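Stirley Computer Reuse: Frequently Asked Questions

Stirley takes in used desktop computers, repairs the ones worth repairing, and sells or gives them away in Tresden and nearby. These are the questions we get most often by phone and at the counter.

What do you accept?

Desktop computers, laptops, flat monitors, keyboards, mice, and power cords. We do not take tube televisions, printers, or anything with a swollen battery. The county drop-off site on Barros Road takes all of those.

Does my computer have to work?

No. Machines that don't start are often fine to use for parts. Please don't remove the memory or the processor before you bring it in. If you have already taken the hard drive out, tell us at the counter so we can note it on the tag.

What happens to my files?

Every drive is wiped before the computer goes anywhere else. If a drive can't be wiped, it is shredded. You can ask for a written record of either one when you drop off. We can't send files back to you after you leave, so copy what you want to keep first.

Can I keep my hard drive?

Yes. We will take it out for you while you wait, at no charge. Laptops can take longer, and a few models have storage that is part of the main board and can't be removed.

How old is too old?

Age matters less than the parts inside. Standard office desktops are the easiest for us because the parts swap from one to another.

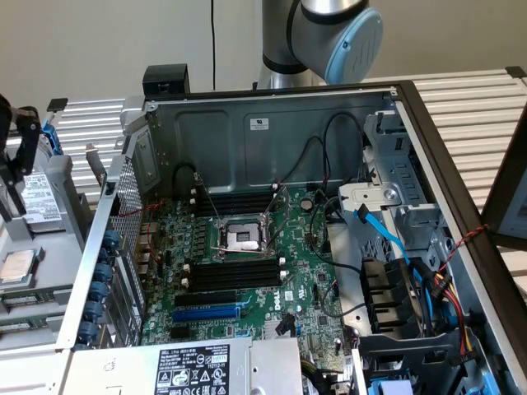 Desktop case with the cover off and the motherboard in view.

If a computer can't run a current operating system at a usable speed, we take it apart and sort the pieces for recycling.

What do you check on a desktop?

We look at the power supply, the fans, the memory, and the drive, and we clean out the dust. If the machine runs hot, we take off the cooler, clean away the old thermal paste, and put on new. Then it runs under load overnight. Machines that shut down during that test go back to the bench. 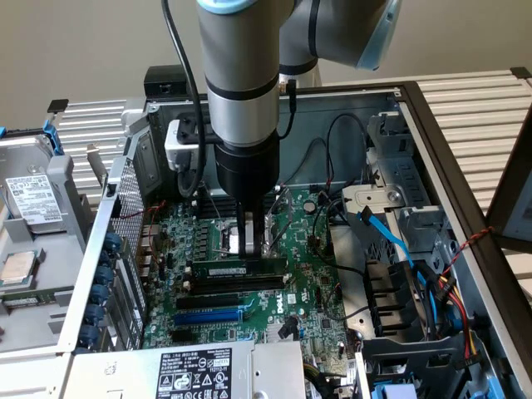
CPU cooler above the socket area of a Dell board.

Can I have memory added to a computer I buy?

Usually, if there is an open slot. We charge for the module only. Ask for this when you buy and it will be ready the next business day.

What do the computers cost?

Desktops start at $112 with a keyboard, mouse, and power cord. Monitors are priced separately. Prices are on the tag and we don't hold machines without payment.

Is there a warranty?

Desktops and laptops are covered for 3 months. If something fails in that time, bring it back with the receipt and we will fix it or swap it for a similar one. Spills, drops, and cracked screens are not covered. Parts sold loose are as is.

Do you give computers away?

Yes. Households that get a referral from a school, a library, or a caseworker can receive one desktop at no cost. There is a waiting list, and it is longest in late summer. Last year 600 computers went out this way.

Can my office donate a large number of machines?

Yes. For more than ten computers, please call before you load the truck. Pickup is free inside Tresden. Write to Zsolt Csizmadia at the front desk with a list of models and whether the drives are still inside.

Why was my drop-off turned away?

Most likely we were out of space. The back room holds 3,000 items and it fills up in June, when schools clear their rooms. Calling ahead that month will save you a trip.

Whose cat is that?

Her name is Feline and she belongs to the shop. Please don't let her out the front door.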